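Leave the mugs out

Wednesday, November 13, 2024

Quick one, I'm meant to be out the door. But I read another of those clear-your-worktop pieces over breakfast and it's annoyed me all morning. Everything behind a door, it said. Kettle, toaster, plates, the lot. A bare surface calms the mind.

Does it? Mine was bare for 12 months. We had the Zotell units put in, all flat fronts and no handles, and I did as I was told and hid everything. Result: I stopped making toast. Too much faff getting the thing out. Cupboard, crouch, lift, plug in, and then the whole lot again backwards.
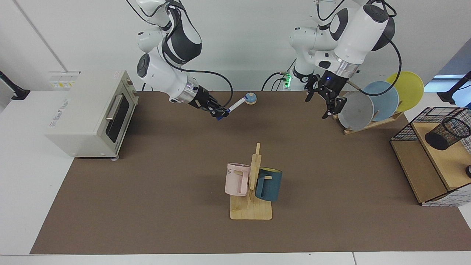

So I'm for leaving things out. Not all things. The things you touch every day. A mug you can reach with your eyes half shut is worth more than an empty worktop, and I'll argue that with anybody. Same for plates. A stack in a cupboard means the bottom ones never get used, poor things. Stood up in a rack you pull whichever you fancy, and they don't have to match. Odd colours look better anyway, in my veiw.

And mug trees! People sneer at mug trees. My gran had one, then they were naff, now Revholm will sell you one in pale wood and call it storage. Fine. It's a post with pegs. Takes up next to no room, uses the air above the worktop, which is free.

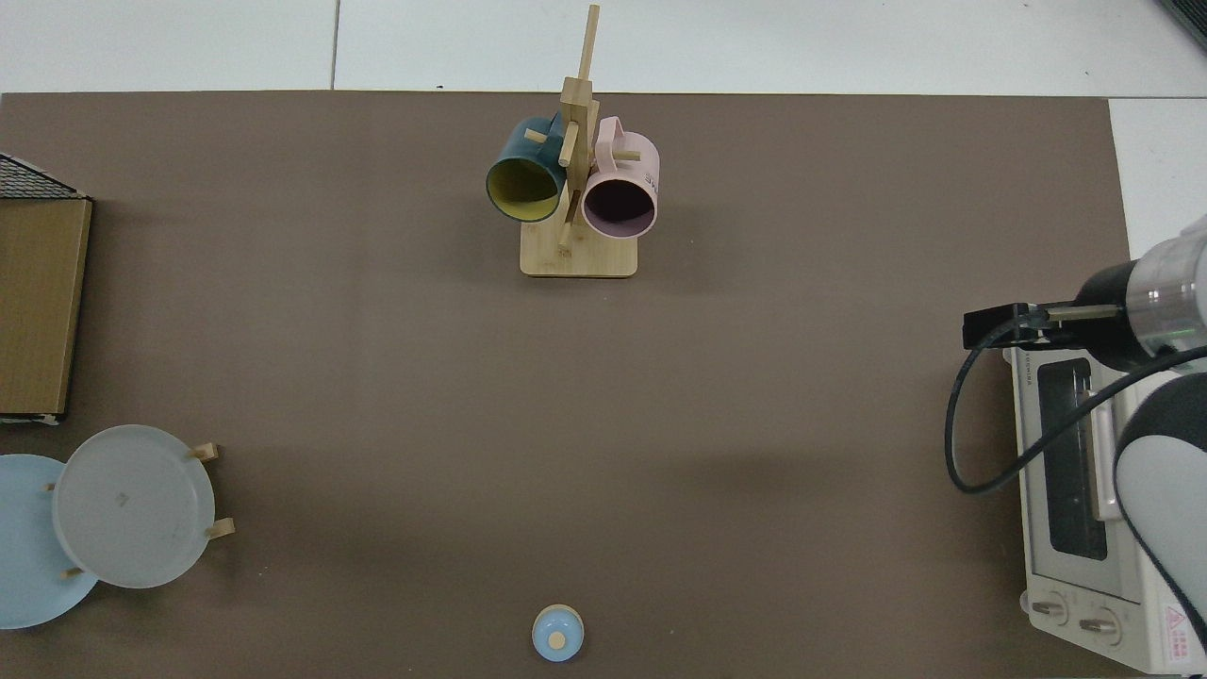

Two mugs on the tree, one teal with a yellow inside, one pale pink.

Yes, dust. Someone always says dust. If you use a mug daily it doesn't get a chance. If it's dusty, you don't need it, off to the charity shop. That's the test really, and a cupboard hides the answer from you for years.

What I won't defend is gadgets. The Zesier thing for spiralising courgettes, no. That can live in the dark. Four things out, that's my rule: something to cook in, something for plates, something for mugs, and a shelf for whatever's left. Mine's been that way since we gave up on bare and I eat toast agian.
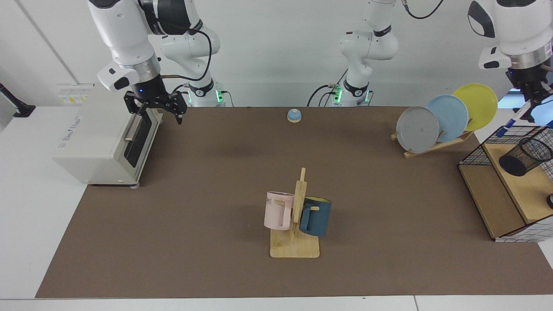 Toaster oven at one end, plates in the rack, mug tree at the front.

Anyway. Bus. Tell me I'm wrong in the comments, I'll read them tonight.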